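Rádios antigos: a segunda temporada da oficina já tem data

Que temporada, amigos! Quando abrimos as portas da oficina de restauro de rádios em janeiro, esperávamos meia dúzia de curiosos e uma caixa de válvulas poeirentas. Recebemos 41 aparelhos. Houve quem trouxesse o rádio da avó embrulhado numa manta, houve quem trouxesse dois, e houve um senhor que apareceu com a tampa traseira de um móvel e a promessa de que o resto vinha a seguir (veio, três semanas depois, e era lindíssimo).

O aparelho que mais deu que falar foi um Grodumby de mesa, com mostrador de vidro e os nomes das cidades ainda legíveis: Lisboa, Tânger, Hilversum, Praga. Passámos uma tarde inteira só a discutir se devíamos limpar o vidro ou deixá-lo em paz. Ganhou a limpeza, com um pincel macio e muito medo, porque as letras estão pintadas por dentro e um pano húmido leva-as num instante. Ficou com o Tânger um bocadinho mais pálido do que estava. Paciência.

Talha Afridi orientou as sessões sobre fontes de alimentação e voltou a insistir na regra da casa: rádio que esteve parado anos não se liga à tomada para ver se toca. Primeiro abre-se, vê-se o estado dos condensadores e do cabo, e só depois se sobe a tensão devagarinho. Sabemos que custa! Mas os condensadores de papel envelhecem mal, e um deles em curto pode levar o transformador atrás.

Também aprendemos muito sobre caixas. O verniz de goma-laca deu-nos semanas de conversa, e o grupo divide-se entre os que querem tudo a brilhar e os que defendem cada risco como se fosse património. Eu sou dos segundos, confesso, mas o Sumis portátil que saiu da bancada polido em agosto fez-me vacilar. Quem o quiser ver, está na vitrina da entrada, ao lado dos botões de baquelite que sobraram e para os quais continuamos à procura de dono.

E depois há o som. Na última sessão ligámos 5 rádios ao mesmo tempo, todos na mesma estação de onda média, cada um com o seu timbre, e ficámos ali calados a ouvir um relato de futebol que não interessava a ninguém da sala. Foi o melhor momento do ano.

A segunda temporada começa a 20 de setembro de 2023, às seis e meia da tarde, na sala do costume. Vamos dedicar as primeiras sessões à cablagem: como identificar fios com isolamento ressequido, como substituí-los sem estragar a disposição original, que secções usar e como descarnar uma ponta sem cortar metade dos filamentos. Tragam alicate, se tiverem. O ferro de soldar é por nossa conta.

A inscrição custa 100 euros para a temporada completa e inclui estanho, fio e fusíveis. Os esquemas que digitalizámos estão no arquivo, já são 477, e os sócios podem consultá-los sempre que quiserem. Falta-nos ainda o do Gotimis de duas bandas e qualquer coisa, mesmo incompleta, sobre os Nasr de cozinha. Se alguém tiver uma cópia na gaveta, por favor, escreva-nos! 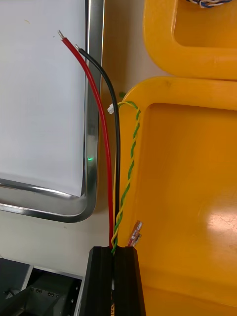

Fios vermelho e preto com as pontas descarnadas, junto a um par entrançado verde e amarelo.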